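Brelance Grip Kit – my gallery

Hi, I'm Iqra! I've had the Brelance hand-held grip kit on loan since December, and this page is where my favorite shots from it end up. You hold it, you squeeze, the fingers close, and the camera on top records what they do. The kit I have rents for 279 a month, or you can buy it outright for 331 plus shipping. I've put in more than 6 hours with it so far, mostly on breakfast stuff, and my wrist only complained once – the handle is lighter than I expected.

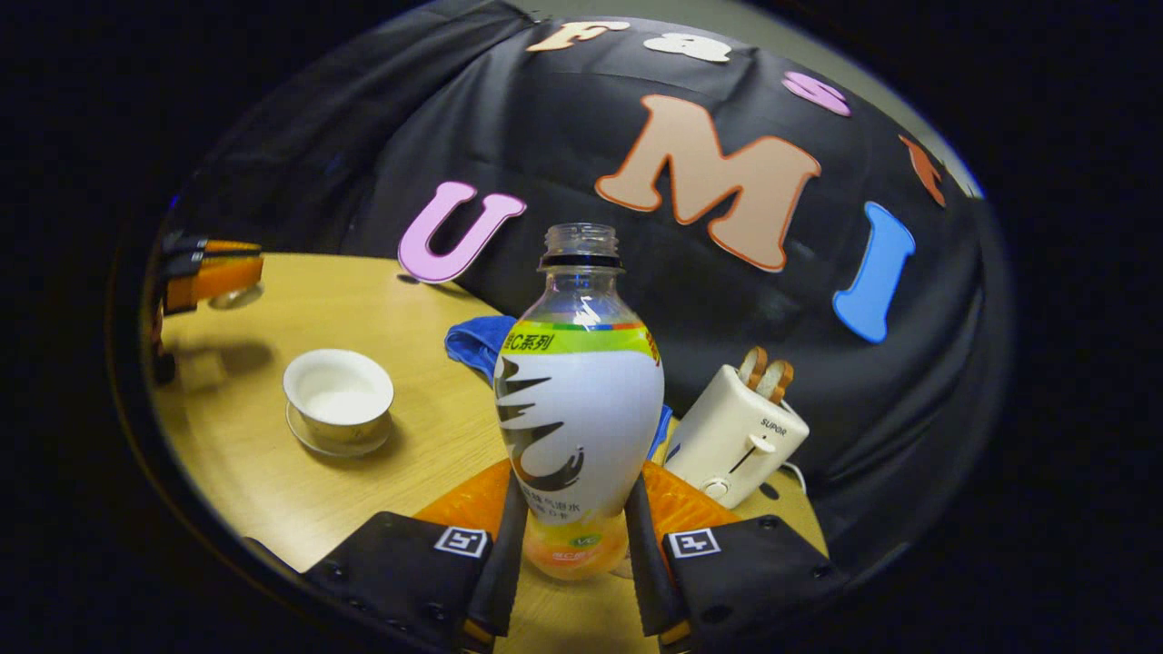 The finger pads are what sold me on this kit. My old set had smooth tips and I never trusted them with anything round. These are orange with diagonal ridges, and I like a low grip best, close to the base of a drink bottle, with the toaster and the teacup left well out to the sides. Spare pads come in packs of 2, so order early!

Updated 2 May 2025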